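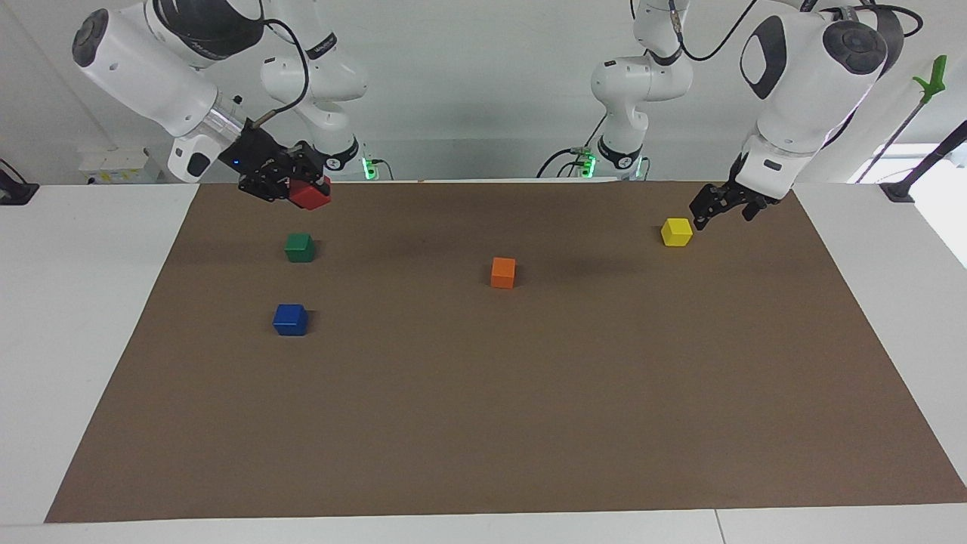

Nach jedem Mattenwechsel müssten beide Arme komplett neu eingemessen werden, heißt es bei Wekutora – stimmt das?

Drucken | Per E-Mail senden

tischkante
1. August 2024

Hallo zusammen,

wir haben eine Zelle mit zwei weißen Armen an einem Tisch, auf dem eine braune Papiermatte liegt. Die Arme nehmen farbige Klötze auf, geben sie untereinander weiter und legen sie wieder ab. Die Zelle heißt bei uns Sanna, die Ablaufsteuerung ist Besano. Eingerichtet hat das Ganze Wekutora, der Wartungsvertrag läuft auch dort.

Die Matte wird getauscht, wenn sie Falten bekommt oder an den Ablageplätzen durchgescheuert ist. Beim letzten Mal haben wir das selbst gemacht. Seitdem greift der eine Arm außermittig und bei der Übergabe verkantet der Klotz. Aufnehmen und Ablegen beim anderen Arm ist unauffällig. Von 70 Übergaben am ersten Tag danach gingen 14 daneben, vorher war es fast nie eine.

Am Telefon wurde mir gesagt, dass nach jedem Wechsel das volle Einmessen beider Arme nötig ist. Das dauert bei uns einen halben Tag und muss bezahlt werden. Ich verstehe nicht, was die Matte mit der Lage der Arme zueinander zu tun hat. Die stehen ja fest auf dem Tisch.

Zum Stand der Anlage: Letzte Wartung bei 2.264 Betriebsstunden, jetzt sind es 2.446. An den Greifern wurde nichts umgebaut. Beim Mattenwechsel haben wir beide Arme von Hand weggeschwenkt, damit wir an die hintere Kante kommen.

Was würdet ihr zuerst prüfen?

flansch_und_co

Nein, stimmt so nicht. Die Matte ist für die Aufnahmehöhe und für die Ablageplätze wichtig, falls ihr die auf der Matte geteacht habt. Die Übergabe findet in der Luft statt. Wenn die nicht passt, liegt es an einem der Arme, am Greifer oder daran, dass der Klotz schon schief im Greifer sitzt, wenn er oben ankommt.

Den letzten Punkt würde ich als Erstes ausschließen. Ablauf bei uns:

Tempo auf Einrichtbetrieb stellen und den Klotz von der Matte aufnehmen lassen. Über dem Aufnahmeplatz anhalten und nachsehen, ob er gerade zwischen den Fingern sitzt. Wenn er schon dort schief ist, braucht ihr an der Übergabe gar nichts zu ändern. Dann stimmt der Aufnahmepunkt nicht, oder die neue Matte liegt nicht plan auf.

Sitzt er gerade, Schritt für Schritt bis zur Übergabe weiterfahren. Kurz vor dem Schließen des zweiten Greifers anhalten.
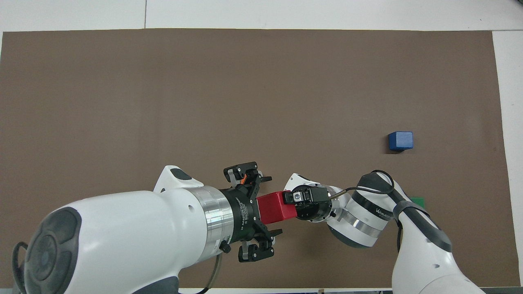 An dieser Stelle prüfe ich immer zweierlei. Erstens, ob die Seitenfläche vom Klotz parallel zu dem Teil steht, das von der anderen Seite kommt. Zweitens, ob der Klotz sich bewegt, sobald der zweite Greifer Kontakt hat. Wandert er seitlich, dann stimmt der Punkt quer nicht. Kippt er, stimmt meistens die Höhe nicht. Erst danach korrigieren, und zwar nur an einem Arm. Wer an beiden gleichzeitig schiebt, findet nachher nicht mehr zurück. Vorher die alten Punkte sichern, in Besano geht das als Kopie des ganzen Programms.

Noch etwas zum Wegschwenken von Hand: Das allein verstellt normalerweise nichts, die Gelenke melden ihre Stellung ja weiter. Aber wenn dabei jemand am Greifer gezogen hat statt am Arm, kann sich die Verschraubung am Flansch verdreht haben. Schrauben nachsehen, Drehmoment steht in der Anleitung des Greifers. Und die Kabel anschauen. Wenn eine Schlaufe hinter einem Gelenk hängen bleibt, zieht sie in einer bestimmten Stellung am Greifer, und in allen anderen sieht alles gut aus. Hatten wir im Oktober an einer ähnlichen Zelle, die Suche hat zwei Tage gedauert.

pumanura_werkstatt

Bei uns im Projekt Pumanura gleiches Problem, war die Matte. Neu aufkleben, fertig.

tischkante

Danke euch. Ich habe die Reihenfolge von flansch_und_co durchgemacht. Der Klotz saß nach dem Aufnehmen schon leicht verdreht im Greifer. Die neue Matte hatte an der Stelle eine Welle, die man von vorn kaum sieht, mit einem Lineal aber sofort findet. Matte abgenommen, auf der Rückseite glattgestrichen und von der Mitte nach außen neu angelegt. Danach waren die meisten Übergaben wieder in Ordnung, aber nicht alle.

Beim Nachsehen am Flansch waren dann noch zwei Schrauben locker. Ob das vom Wegschwenken kommt oder schon länger so war, kann ich nicht sagen. Nach dem Anziehen habe ich den Übergabepunkt an diesem Arm nachgeteacht, der andere ist unverändert geblieben. Voll eingemessen haben wir nicht.

Die Frage an Wekutora, warum das komplette Einmessen vorgeschrieben sein soll, ist noch offen. Im Wartungsplan steht davon jedenfalls nichts, dort heißt es nur »Auflage prüfen, Aufnahmepunkte kontrollieren«.

flansch_und_co

Gut. Die Schrauben nach ein paar Betriebstagen noch einmal nachziehen und die Stellung am Flansch mit einem Strich markieren. Dann seht ihr beim nächsten Mattenwechsel sofort, ob sich der Greifer verdreht hat.

Drucken | Per E-Mail senden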